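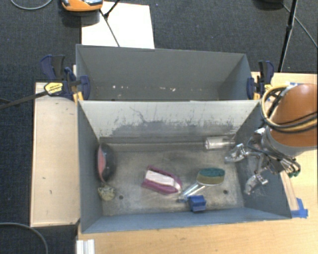 ¿Por qué hace espuma el jabón?

Abre el grifo, mójate las manos y frota una pastilla de jabón. En un momento tienes los dedos llenos de burbujas blancas. ¿De dónde han salido? Antes no había ninguna en el agua, y en el jabón tampoco. Vamos a meternos dentro de la espuma (con la imaginación, que en los ojos pica muchísimo) para ver qué pasa ahí.

El agua tiene piel

Para entender el jabón hay que empezar por el agua, que es mucho más rara de lo que parece. El agua está hecha de partículas pequeñísimas que se llaman moléculas. En una sola gota hay tantas que no acabarías de contarlas ni en toda tu vida, ni en la de tus nietos, ni en la de los nietos de tus nietos.

A las moléculas de agua les encanta estar juntas. Se atraen unas a otras como si fueran imanes diminutos. Las que están en el medio del vaso tienen compañeras por todas partes: arriba, abajo, a los lados. Pero las de la superficie, las que tocan el aire, no tienen a ninguna encima. Entonces se agarran con más fuerza a las de al lado y a las de abajo, y entre todas forman una especie de piel tirante. Los científicos la llaman tensión superficial.

¿Has visto alguna vez un zapatero, ese insecto de patas largas que camina por los charcos? Camina sobre esa piel. Si te fijas bien, debajo de cada pata el agua se hunde un poquito, como una cama elástica.

También por eso las gotas son redondeadas. La piel del agua tira hacia dentro por todos los lados a la vez, y la forma que sale cuando tiras igual por todas partes es una bolita.

Una molécula con cabeza y cola

Ahora le toca el turno al jabón. Sus moléculas tienen forma alargada, un poco como un renacuajo: una cabeza y una cola larga. Y lo estupendo es que a la cabeza y a la cola les gustan cosas distintas.

A la cabeza le encanta el agua. Se dice que es hidrófila, una palabra que viene del griego y significa "amiga del agua".

La cola no quiere ver el agua ni en pintura. Es hidrófoba, o sea, que le tiene "miedo" al agua (las moléculas no sienten miedo de verdad, claro, pero es una buena manera de recordarlo). Lo que le gusta a la cola es la grasa.

¡Imagínate el lío cuando una molécula así se cae al agua! La cabeza quiere quedarse y la cola quiere salir. Así que muchas suben a la superficie y se colocan boca abajo, con la cabeza metida en el agua y la cola al aire, como patos buscando comida en el fondo de un estanque.

Al meterse entre las moléculas de agua, las del jabón las separan un poco y la piel se afloja. Ya no tira tanto. Y una piel floja se puede estirar, doblar e inflar sin que se rompa enseguida.

Cómo se construye una burbuja

Sopla con una pajita en un vaso de agua sola. Salen burbujas, sí, pero al llegar arriba, ¡plop!, desaparecen. La piel del agua tira tan fuerte que las rompe.

Echa ahora unas gotas de jabón y sopla otra vez (soplar, no sorber, que el jabón sabe fatal). Las burbujas suben, se quedan, se amontonan y se salen del vaso. Pon un plato debajo si no quieres fregar la mesa después.

La pared de una burbuja es como un bocadillo. El pan de fuera es una capa de jabón, el relleno es una capa finísima de agua y el pan de dentro es otra capa de jabón. Las cabezas miran hacia el agua del relleno y las colas miran hacia el aire, unas al aire de fuera y otras al aire encerrado dentro. Todas contentas.

Esa pared es mucho más delgada que un pelo. Por eso dura poco: el agua del relleno va resbalando hacia abajo y además se evapora, y llega un momento en que queda tan poca que la burbuja estalla. Si tocas una burbuja con el dedo seco, se rompe. Si lo mojas antes en agua con jabón, puedes atravesarla y la burbuja ni se entera. ¡Pruébalo!

¿Y qué es la espuma? Pues muchísimas burbujas pegadas. Cuando frotas las manos o agitas un bote, metes aire en el agua, y el jabón lo va envolviendo trocito a trocito. Cuanto más frotas, más pequeñas son las burbujas y más densa queda la espuma.

¿Por qué es blanca?

El jabón puede ser verde, rosa o azul, y la espuma sale casi siempre blanca. La culpa la tiene la luz. Cada burbujita es transparente, pero cuando la luz entra en un montón de ellas rebota de una pared a otra, y a otra, y a otra, hasta que sale disparada en todas direcciones con todos los colores mezclados. Y todos los colores de la luz juntos se ven blancos. Con la nieve y con las nubes ocurre algo muy parecido.

Si miras una burbuja grande y sola, en cambio, verás remolinos de colores. Una parte de la luz rebota en la cara de fuera de la pared y otra parte en la de dentro, y al juntarse otra vez unos colores se hacen más fuertes y otros se apagan. Según lo gruesa que sea la pared en cada sitio, verás verde, morado o dorado. Como el agua se va moviendo, los colores bailan.

La gran captura de la grasa

Llegamos a lo más útil. Seguro que has intentado quitar aceite de un plato solo con agua y te ha quedado igual de pringoso. El agua y el aceite no se mezclan.

Pero acuérdate de las colas, que buscaban grasa desesperadamente. En cuanto encuentran una manchita de aceite, se clavan en ella. Llegan más y más moléculas de jabón, hasta que la gotita queda rodeada por completo, con las colas hacia dentro y las cabezas hacia fuera. Parece un erizo redondo. Ese grupo se llama micela.

Por fuera de la micela solo hay cabezas, y a las cabezas les encanta el agua. Así que cuando aclaras el plato, el agua se lleva el erizo entero con la grasa atrapada en la barriga. Frotar ayuda mucho, porque rompe la mancha en gotitas más pequeñas que son más fáciles de rodear.

Una cosa curiosa: la espuma no es la que limpia. Hay jabones que hacen muy poquita y limpian de maravilla. Lo que trabaja son las moléculas que están en el agua.

Las preguntas de la clase de Lakshmi

Lakshmi Iyengar da clase a niños y niñas de nueve años, y nos mandó las preguntas que salieron cuando leyeron esta página en voz alta.

¿Por qué en casa de mis abuelos el jabón casi no hace espuma?
Seguramente tienen agua dura. No es que esté más dura al tocarla: significa que lleva disueltos muchos minerales, sobre todo calcio y magnesio, que vienen de las rocas por donde pasó. Los minerales se pegan al jabón y lo dejan ocupado, y entonces hace falta más cantidad.

¿Se puede hacer una burbuja cuadrada?
Volando sola, no. Siempre se pone redonda, porque la esfera es la forma que encierra el aire con menos pared. Pero si juntas seis burbujas alrededor de otra, la del medio queda aplastada por todos lados y se parece bastante a un cubo con las caras un poco hinchadas.

¿El champú también es jabón?
Es primo suyo. Casi todos los champús llevan detergentes, que tienen cabeza y cola igual que el jabón pero se fabrican de otra manera.

Experimento: la pimienta que huye

Necesitas un plato hondo, agua, pimienta negra molida y una gota de lavavajillas.

Llena el plato de agua y espera a que se quede quieta. Espolvorea pimienta por encima; verás que flota. Mójate la punta del dedo en lavavajillas y toca el agua justo en el centro.

¡La pimienta sale corriendo hacia los bordes! Al tocar el agua has aflojado la piel en el medio, y el agua de los lados, que sigue tirando fuerte, arrastra los granitos. Si quieres repetirlo, lava bien el plato y cambia el agua, porque con un resto de jabón ya no sale.

Osvaldo Sales, que probó todos los experimentos de esta sección, lo repitió 18 veces y dice que con canela también funciona, aunque se hunde antes.

Palabras para recordar

Molécula: partícula muy pequeña de la que están hechas muchas sustancias.
Tensión superficial: la "piel" que forma el agua donde toca el aire.
Hidrófilo: que se lleva bien con el agua.
Hidrófobo: que se aparta del agua.
Micela: grupo de moléculas de jabón con las colas hacia dentro.

En la página siguiente: ¿por qué se te arrugan los dedos en la bañera?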